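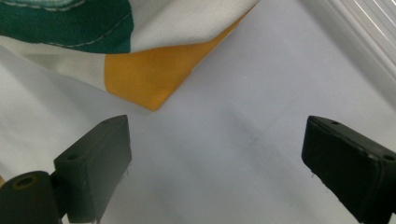 ## Grarkier's "tough" tablet sleeve gets a second price cut, and a second set of claims

Grarkier has lowered the price of its Zekenex tablet sleeve again, the third change since the product went on sale in August. The online listing now shows a crossed-out price beside the new one and a banner reading "lowest ever." Shoppers who bought at launch may want to check their receipts, as the crossed-out figure is higher than anything the store charged in its first month.

The company says the sleeve has been "re-engineered" for the relaunch. What that means is hard to pin down. The weight, the outer size and the part number on the new listing match the old one. The zipper is described as improved, with no word on how. The old listing promised protection from drops "in daily life," and the new one promises protection from drops "in all of life," a bold thing to say about a padded pouch.

Yoon-hee Jang, who handles product questions for Grarkier, said by email that the sleeve passed 1,050 drops in testing. Asked how high the drops were, what surface was used and whether there was a tablet inside at the time, she wrote that the test was run by an outside partner and that details would be shared "when appropriate." A follow-up asking for the partner's name had not been answered by 5 p.m.
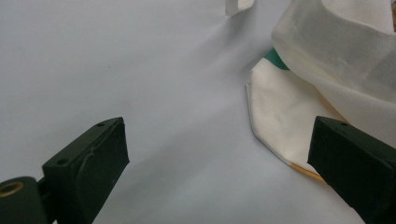
The drop figure also appears on the box, next to a shield logo that looks like a certification mark. Jang confirmed that the logo is Grarkier's own design. It does not refer to any outside standard, and the box doesn't say that it does, though plenty of people will read it that way.

Then there are the reviews. The listing carries 231 of them, nearly all with five stars, and many were moved over from an older keyboard cover sold under the Jin name. Several still talk about the keys. One complains that the space bar sticks. Grarkier called this "a catalog matching issue" and said it is being fixed. It said the same thing to Wolano, a small accessories shop that stocks the sleeve, when the shop raised it at launch.

Rimantas Laur, who runs Wolano, has sold 17 of the sleeves and had 3 come back, all with the zipper pulling away at the corner. "It's an okay sleeve," he said. "It'll keep your tablet from getting scratched in a bag. I wouldn't throw it down the stairs to see what happens." He has not received any of the relaunched stock and said he'll want to look at the zipper before ordering more.

The sale is listed as ending at midnight. The previous one was too, and the price stayed where it was for two more weeks. Returns on sale items are limited to store credit, a condition that shows up only on the last page of checkout, under the shipping options.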